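Open Day Guide, Section 4: Setting up and running the rubber band table

For whoever is on the two-arm table at the Flindlow open day. Read it once before doors. Sections 1 to 3 cover parking, badges and the front desk, skip those if you're only on the table.

Last changed 2019-05-30. Older printouts say Plavberg on the cover, bin them.

4.1 Before visitors come in

1. Clear the wood. Phones, coffee, badges, all off.
2. Both arms to rest position. Left first, then right. Wait for the left to stop before you touch the right.
3. Check the wrist cables by hand. They should hang with some slack. Tight cable = call Langlois, don't fix it yourself.
4. Bowl in the middle of the table, where both grippers can get to it.
5. Scatter a few bands on the wood. Flat, not stacked. Mixed colors are easier for people at the back to follow.
6. Open the wrist view on the monitor and leave it open. Most people watch that more than the arms.

Note: the bag in the drawer holds 400 bands. Don't tip the whole thing out. A handful is plenty, top up between groups.

Caution: no hands over the table while the arms are live. Goes for staff too. Visitors stay behind the tape, kids included.

4.2 The single band pick

Do this one first. Slow, easy to explain, good opener.

1. Pick a band that lies open, with wood showing through the loop.
2. Bring the gripper down next to it, tips close together.
3. Stop. Point people to the monitor and let them find the band in the wrist view.
4. Open the fingers, lower, close on one strand. One strand only, two strands and it tends to slip.
5. Lift straight up. No sideways pull.
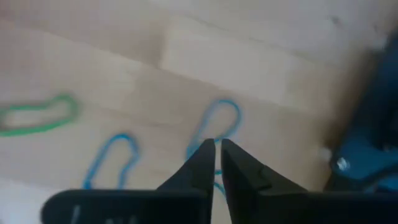 Fig. 4-1. Wrist view, fingertips just below a blue band.

Note: wrist view goes soft on the table surface. Normal. Do not start cleaning the lens in front of a group.

If the pick misses, back off a little and go again. Up to 3 tries on the same band, then choose another one. Saying "missed it" out loud is fine, people like that part. Don't reach in and straighten the band for the robot.

Caution: never press the fingertips into the wood to get under a band. Scratches the table, wears the tips, and the arm will fault. If it faults see 4.4.

4.3 The bowl

Harder one. Only run it if the single pick is going ok.

1. Left arm over the bowl, wrist down. Keep the gripper off the rim, the bowl is light and it slides.
2. Right arm stays back with fingers open untill the left is clear.
3. Take a strand that already hangs over the rim if there is one.
4. Lift slow. If more than one band comes up, hold it there and bring the right arm in to take the loose end.
5. Drop whatever you got on the wood, away from the bowl.
6. Both arms back to rest before you talk to the next group.

Keep groups to 4 people at this table. More than that and the ones behind start leaning over the tape.

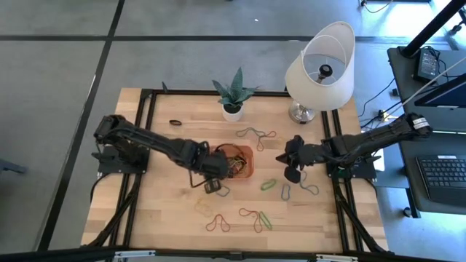
Shamim Ghauri would run it the other way round: bowl first while the group is fresh, single band after, with a kid calling out the color. "They get it quicker once they've seen the hard one go wrong," was the comment on the draft. Try it in the afternoon if you want. Morning groups stay on the order given here.

4.4 If something stops

1. Red button. Don't think about it, just press.
2. Tell the group there's a short break, send them to the Serley stand.
3. Clear any band that's caught on a finger. Power off first!
4. Twist the button to release, power on, both arms to rest, left then right.
5. Run one single pick with no visitors watching. If thats fine, carry on.

Same fault twice, close the table and put the sign up.

4.5 Closing down

Arms to rest, power off, bands back in the bag, broken ones in the trash. Wipe the wood dry, no spray. Leave the wrist view running for the October setup check only, any other day close it. Key goes back to the front desk before you leave.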